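Ticket 61: Trullow dishwasher leaves grit on everything in the top rack
Opened by: Rosimeire Meireles
Assigned to: Sipho Steyn
Status: Waiting on customer

Rosimeire Meireles wrote:
Hello, and thank you for picking up my question so quickly last time (it was the door latch, and it has been lovely ever since). Now I have a new one, I'm afraid. Cups, small bowls and spoons come out of the top rack with a sandy film on them, mostly on the inside. The bottom rack is fine! Plates sparkle. I've run it empty with vinegar, I've changed tablets, and my neighbor told me to turn the cups the other way, which I did for a week with no difference that I could see.

Sipho Steyn wrote:
Hi Rosimeire, so glad the latch is behaving. Grit up top with clean plates below usually points to the upper spray arm. Could you pull out the top rack, unclip the arm and hold it under the faucet? Water should come out of all 10 holes. While you're in there, please take out the round filter at the bottom and rinse it too. Take your time over it, the clip is stiff on the older ones.
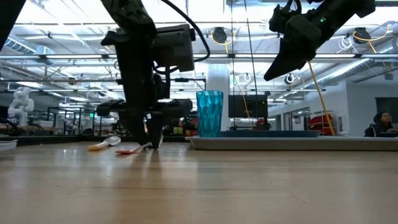
Rosimeire Meireles wrote:
Well, I did the filter first because it looked easier, and there was a good bit of rice in it, plus a piece of label from a jam jar. The arm took me a while, and you were right about the clip. Water came out of 5 of the holes and the rest only dribbled. I poked at them with a toothpick and got out some hard white crumbs. Is that lime? We do have very hard water here, and I can't remember when I last filled the salt.

Sipho Steyn wrote:
That sounds like lime to me. Soak the arm overnight in warm water with a cup of white vinegar, rinse it well, and clip it back until it clicks. Then fill the salt and run a hot cycle with nothing in it. If the film is still there after two or three normal loads, write back here and I'll send you a new arm, part 67 on the sheet that came with the machine.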